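Bench tips: teaching the arms to tie a knot

I run the training bench at Reisinger, and most of my day goes into sitting at a console, driving two small instruments by hand so the software has something decent to learn from. People keep writing in to ask how to get cleaner demonstrations, so I've put my own tips in one place. They're for suturing on a pad, but I've used nearly all of them on cable threading too.

Set up the pad before you sit down. I know, I know. But if you get comfy at the console and then notice the pad has slid, you'll be up and down all morning. Press the corners flat, check the lights, and look at the view on the screen, not at the bench. What's dark on your screen is dark to the model as well.

Cut your thread shorter than you think. Kalevi Sjöberg taught me this one after watching me fight a strand as long as my arm. I cut mine to 14 cm now and it's plenty for a stitch or two. A long tail wanders all over the pad, and you end up recording yourself tidying thread.

Warm up with the recorder off! I do 7 throwaway knots first thing, every time, and I don't save a single one. My hands are stiff before coffee and it shows.

Clutch early. When your hands get close to the edge of their reach at the console, stop, clutch, bring them back to your lap and carry on. If you stretch for that last bit, the instrument comes in at a funny angle and the model will happily copy your funny angle forever.

Open the jaws before you get to the thread. Beginners creep up with the jaws nearly closed and then open them right on top of the strand, which pushes it away. Open wide, slide in so the thread sits between the jaws, pause for a breath, then close. That little pause is a big help later when you're marking where one step ends and the next begins.

Keep your mistakes, but label them. I used to delete every dropped thread. Karim Hijazi talked me out of it – a drop followed by a calm second try is worth having, as long as it's tagged as a recovery. What I do throw out is the flailing. If I've poked at the same strand over and over, I stop the take and start fresh. 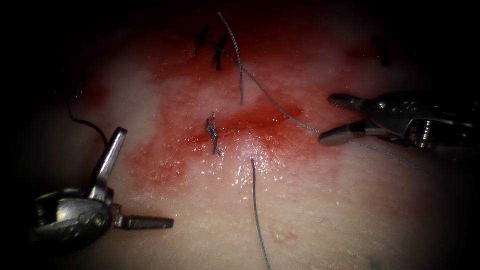

By Lorraine Kerslake, Stiledton
Bench Notes, February

Have a plan for the arm that isn't busy. With a strand running between the right jaws and the left ones open and holding nothing, it's tempting to let your left hand drift. Park it low and to the side, clear of the knot, and leave it there until it's needed.

Watch the loose ends, too. Once there's a knot at the incision and a tail hanging down below it, plus more thread coming in from above, it's awfully easy to grab the wrong one. I say out loud which strand I'm going for before I move (my bench neighbor has stopped giving me looks).

Red on the pad is good practice, by the way. Gray thread looks different over a stain than it does over clean pale pad, so record some of each. Same goes for a wet shine.

Name your files as you go, and take a break before you want one. I get up after 70 minutes whether or not the set is done, have a cup of tea, and wipe the console grips down before I start again. Lint-free cloth, please, and no paper towels.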